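What the hand costs, and what it costs to keep

The price on the front of a quotation for a robot hand is the easy part. It buys the hand, a cable, a mounting plate if you are lucky, and a delivery slot. Anyone who has taken a small automation project through a budget round knows that the other pages matter more, and that some of them have not been written yet when the purchase is approved.

Flundley, a contract packing firm outside Liltolton, started planning for fingered hands last November. The firm handles soft goods for mail order: refills, sachets, clothing in film bags. It already ran suction grippers on two lines and they worked well on boxes. On bags they were poor. A crumpled bag gives a suction cup nothing flat to seal on, and the line staff were putting the dropped ones back by hand.

The first budget had three lines in it. Arm, hand, installation. By the time the purchase was signed it ran to two pages, and the engineering team says it should have started at that length.

Start with the item, then the hand

The advice from Flundley is to write down what the hand has to hold before asking anyone for a price. Suppliers will ask for a payload in kilograms, but bags weigh very little and payload was never the problem. The questions that counted were how thin the film was, whether it was printed or plain, how full the bag would be, and whether it mattered if the bag came out creased.

A simple two-jaw gripper costs a good deal less than a hand with a thumb and four fingers, needs less attention and is easier to replace. If the goods will go through a two-jaw gripper, buy one. The case for fingers is that they can come up under a bag while the thumb presses down from the other side, so the load is carried as well as pinched.

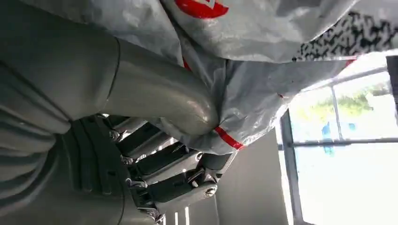
Ask for a trial with your own goods

Most suppliers have a demonstration they know well, usually with a ball, a cup or a block. Ask for a trial with your own goods, and send the worst of them. Flundley sent a crate of returned stock, torn film included, and asked for 1000 picks with the results written down as they came, including the failures.

One supplier declined. Another, Vakulenko, agreed but charged for the engineer's time, and that charge was taken off the final invoice. It is worth asking for this in writing. It is also worth asking who sets up the trial and how long the set-up takes, as a pick that runs well after a week of adjustment tells you something about the week as well.

Trials also show up the costs around the hand. Screws need checking. Fingertips wear and have to be ordered. Film can get into an open joint, and the time spent clearing it comes off someone's shift. None of these is a large sum, but they come back every month and they belong in the running budget from the start.

Two arms or one

The second big decision is whether to buy one arm or two. A single arm with a good hand can do most picking work. Two arms can hold a bag open and fill it, or pass an item across, and they can stand in for each other on simple jobs when one is down. They also need more floor, more guarding and a good deal more programming, and it is the programming that tends to run over.

Flundley priced both. The second arm itself added less than expected. The extra software days added more, and the integrator, a small firm called Grokden, would not fix a price for them. In the end the firm bought a base that would take two and fitted one, with the second arm in the following year's plan. That meant paying for a larger base early, but it avoided moving the cell later.

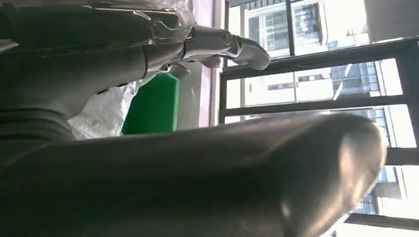
Covers and wrapping are another line that gets left out. Some buyers order fitted covers for the arms, which are dear and have to be taken off for servicing. Others use sheet plastic and tape and accept that it will be changed often. Either is reasonable in a dry packing room. Near powders or liquids, ask the maker what its warranty says before choosing the cheap way, and keep the reply.

Spares should be priced on the same day as the machine, while there is still room to bargain. Flundley asked for a full set of fingertips, one complete finger and a wrist cable to be included. It got the fingertips and the cable. The spare finger was charged, and the delivery time quoted for a second one was 30 working days, which settled the matter of whether to keep one on the shelf.

The room

Floor space is normally planned from a drawing, and a drawing does not show the sun. Where the cell stands affects what the cameras can see, and a position chosen for access to the power supply may be a bad one for light.
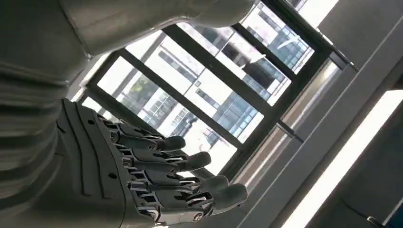
Blinds were not in the Flundley budget at any stage. They were added after a site visit, along with a change to the lighting plan, and together they cost more than the spares. A large window behind the work can turn parts of the view nearly white while a dark grey hand in front of it stands out only as a shape, and software that has to judge where a soft bag ends needs better than that. The choice is to cover the glass, turn the cell, or pay for cameras that cope with a wider range of light. Turning the cell is free if it is done before the floor is drilled.

Training came to 2 days for each operator, charged per head. The firm set aside a further 20 per cent of the whole project cost for things not yet known, and has spent a little over half of it, mostly on software days. The finance side had wanted a smaller reserve. For the second arm it has agreed to the same figure again, and the quotation from Grokden is due before the next budget round.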